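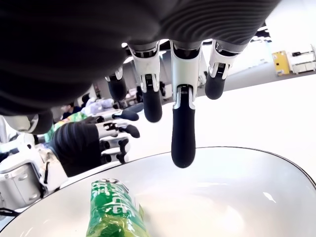

Why would a robot hand drop a tube of toothpaste? It trusted one bad sensor over every other finger it had.

The lab at Ustulden runs its Wetwood hands on groceries, and in October one hand started letting go. The thumb pad had drifted until it reported a crushing grip on plain air.

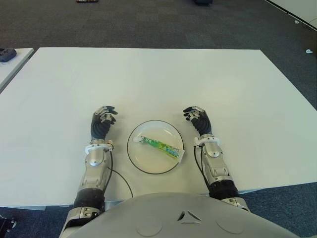 So the software did the polite thing and opened up, 77 times in over 3,630 lifts – always while moving, naturally.
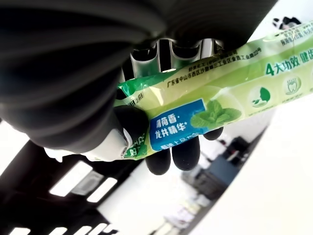 The fix took 2 lines of code and 21 meetings. A hand now needs a second finger to agree before it panics.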